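Sulgate Fight Night: who takes the main event?
Last updated: 26/10/2022
3 min read

ringside_pendo
Okay, I can't wait any longer. Mosoti vs Penry at the Sulgate in November, 12 rounds, and I think it's the best middleweight matchup we've had in years! Full disclosure, I share a first name with one of them and I'm picking her opponent's gym mate on the undercard, so call me neutral. Who have you got in the Taheri vs Penry co-main? 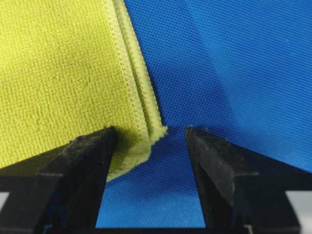

leftylou
Taheri by decision. His jab was gorgeous against Economou, and he's only 31, so plenty left in the legs. I'll be up in the cheap seats wiping my glasses between rounds like always. Penry swings wide when he's tired and Siamak will see it coming.

brallex_boy
Disagree, lou. Taheri got hurt to the body twice in that fight and the ref let him breathe. Bleddyn has 19 wins and most of them came from digging downstairs. Penry in 4!

leftylou
In four?? He hasn't stopped anybody that early since he moved up. Come on.

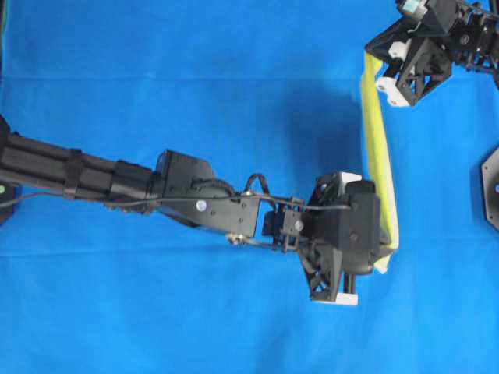
Yellow strip, blue cloth.

ringside_pendo
Love this. I lean Taheri too, but if Penry gets him on the ropes early it could be wild. Tickets near the ring are 200, which hurts, but I'm going anyway.

Comments

Vistanier88: Don't sleep on Golestani vs Shirazi in the opener. Ladan is so quick.
cornerstool: Penry on points, close and ugly.
brallex_boy: Still saying four.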